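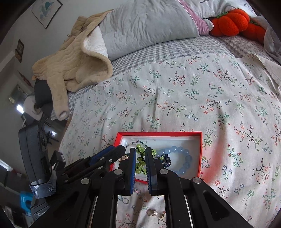 What did the open day at Wurkia show about teaching a robot to pick up small things? Most of the learning material comes from people doing ordinary household tasks with a hand-held gripper, and the quality of those recordings mattered more to the staff we met than the choice of robot arm.

Site Visit Report
Course project, Introduction to Automation
Visit date: July 1, 2022

1. Purpose of the visit

Our project group is comparing ways of collecting examples for robot grasping. The course requires one visit to a working site, and we chose the open day at Wurkia in Stekcombe. The program had a short talk, a demonstration of the Koreo gripper, and a period in which visitors could try the tool. The talk and the answers quoted in this report were given by Þröstur Thoroddsen, who supervises recording work at the company. Our group had 3 members present. We took notes by hand and compared them the same evening.

2. The tool

The Koreo is a two-finger gripper carried by a person. The fingers are moved by parallel linkage arms, so the finger faces stay parallel as they open and close. The linkage arms are black and joined by silver round pivot screws. The inner face of each finger carries a blue pad. The pads are a wear part, and the company replaces them after 300 hours of use.

The operator closes the fingers with a hand trigger. There is no motor. According to Thoroddsen, this was a deliberate decision: a person squeezing a trigger feels some of the resistance of the object and adjusts without thinking about it. A motor with a fixed closing speed was tried in December and dropped.

3. The jewelry task

The task we studied most closely is sorting jewelry on a bed. The operator works with an open red box that has a white inner tray, and with small pieces left on the sheet beside it. Items are picked up with the fingers one at a time.

The beaded bracelets are the hardest items for the operator to hold predictably. Once the green one is gripped, its round beads and leaf-shaped accents hang together in a cluster between the fingers, and the shape of that cluster depends on where the grip was made. A pale blue bracelet lying in a loop in the tray gives a clear target before the grip, but the loop will not keep its shape when lifted. Our lecturer had described such objects as "deformable," and the term fits, although each bead is rigid.

Rings and earrings are a separate problem. They are small compared with the pads, and a ring lying flat offers very little height to close on. Soft bedding gives way under the fingertips, which helps the fingers get low enough but also lets the item shift. A stone set in a ring reflects light, and reflections can confuse software that estimates position from color images. The printed floral bedspread adds another difficulty, as small sprigs of pink, white and blue make a busy background for any method that separates an object from the surface under it.

We asked whether a plain table would be more practical. The reply was that plain tables had already been covered, and that a model trained only on them did poorly in bedrooms.

4. Recording procedure

Each operator follows a written task sheet. The sheet names the goal and leaves the order of the picks open. A batch for one task is 200 recordings. Before a batch is accepted, a reviewer checks it for three faults: fingers moving too fast, the target hidden at the moment of contact, and the operator's free hand helping. In the batch discussed during the talk, 41 recordings were rejected, mostly for speed.

Rejected recordings are kept in a separate folder. A partner group in Lund uses them for work on detecting failed grasps.

5. Our own trial

Visitors could try the tool on a set of loose beads and a cord. Two of us closed the fingers too early on the first attempts and pushed the cord away. Approaching more slowly and resting the fingertips on the surface before closing gave better results – the same advice appears on the task sheet, which we had not read first.

The trigger was tiring after a few minutes. We did not measure the force needed, and should have brought a spring scale.

6. Use in the project

We will add a deformable category to our test set, with one beaded bracelet and one chain. The grasp point will be noted for each attempt. We will also run half of the attempts on patterned fabric. The question of pad wear is outside our scope, but the replacement interval will be listed in the cost table in Appendix B.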